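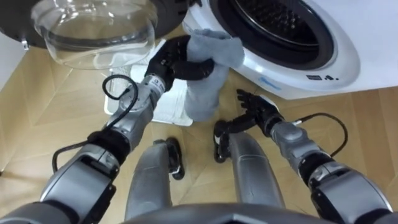 My mother asked me on the phone last night what I did at work in February, and I had to tell her, after all that schooling, laundry. Lots and lots of laundry! She laughed so long I put the phone down on the counter and made tea.

So, for her and for anyone else who has been wondering why I've been so slow to write: our little team at Skillell is gathering examples for a learning system, and the chapter we're in now is the washing machine. One of us steers the robot from the next room, it does the job with its two hands, and everything gets saved, the view from the head and the position of every joint. Later the system studies all those runs and tries to work out how the thing is done. We call each run an episode, which makes it sound much more exciting than it is.

The goal for this batch was 500 good episodes, and I (foolishly) thought we'd be through it in two weeks. Cloth is hard, friends. A cup is the same cup every time you reach for it, but a small gray cloth has a new shape every time you so much as look at it, and it droops, and it hides things behind itself. With the basket down on the floor and the round door swung open over it, there isn't much room to bring a hand through, and my first afternoon I bumped that door so often that Chaltu Ayele started humming whenever I got close.

Chaltu is the best driver we have, by the way. She moves slowly and she lets her mistakes stay in. If the cloth slips, she goes back down and picks it up again, and we keep the episode. I used to throw those away and start over because I wanted everything to look nice, and Bezawit Bogale, who looks after the data, sat me down (very kindly, with cake) and showed me how a system trained only on tidy runs had no idea what to do once it dropped something. It just stood there over the fallen cloth. I felt a bit sorry for it.

The hand that isn't holding anything has been my other lesson. I kept forgetting I had two, and would leave the spare one parked wherever it happened to be. Now I try to keep it open and low, out of the doorway, and my runs go a good deal more smoothly for it.

We finished the last 31 this morning, a little before lunch. Towels are next, the big bath kind, and Chaltu has already claimed the first turn. Mom, I will call you when we get to folding.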